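Contents Previous Next Glossary Index
Last updated 5 May 2023
14 comments

Chapter 6
Showing the Task

A robot that has to pick up a plate can be told where the plate is, or it can be shown how a person picks one up. Chapters 3 to 5 dealt with the first method. This chapter starts on the second, which is usually called teaching by demonstration. By the end of it you should be able to choose a way of giving demonstrations for a simple household task, plan a recording session, and decide which recordings to throw out.

6.1 Three ways to show a task

In hand guiding, the teacher holds the robot's arm and moves it through the task while the joints record their own angles. It suits slow work with one arm. The teacher's body often blocks the robot's cameras, and a heavy arm tires people out.

In remote control, the teacher stands apart and drives the robot with a second, smaller arm or a pair of handles. What the robot records is what the robot did, so nothing has to be converted later. The cost is speed. In the Postex exercises at the end of this chapter, a beginner should expect to spend most of the first session learning the controls.

In the third way there is no robot on site. The teacher carries a gripper with a camera on it and does the job directly. The jaws are similar to the ones the robot will use, so the teacher is held to grasps the robot can copy. The path of the tool is worked out afterward from the video and motion readings.

The Corach set, used in Sections 6.4 and 6.5, was recorded this way in home kitchens. It holds 1,476 demonstrations of clearing and stacking dishes. Of these, 697 begin with one dish resting on another, and those are the harder ones to learn from. The jaws must close on the rim of the upper dish and leave the lower one alone.
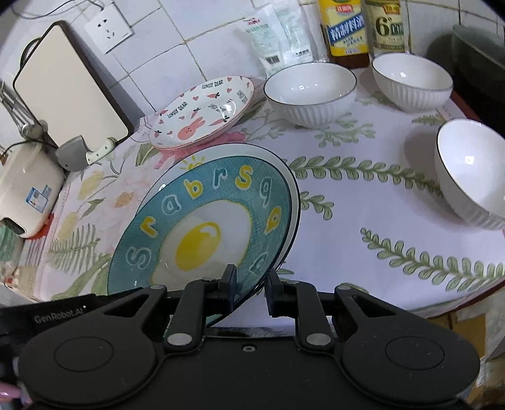
Hafþór Briem objects that a set like this teaches the grasp but says little about force, and that students should spend an hour on remote control with a force readout before they touch a hand-held tool. Section 6.3 follows his order. Readers without access to a robot arm can go straight to 6.4.

6.2 Before you record

Write down where the task starts and where it ends. For a plate, the start might be open jaws a hand's width from the rim, and the end might be open jaws clear of the rack. Record 100 demonstrations to that rule before you change anything.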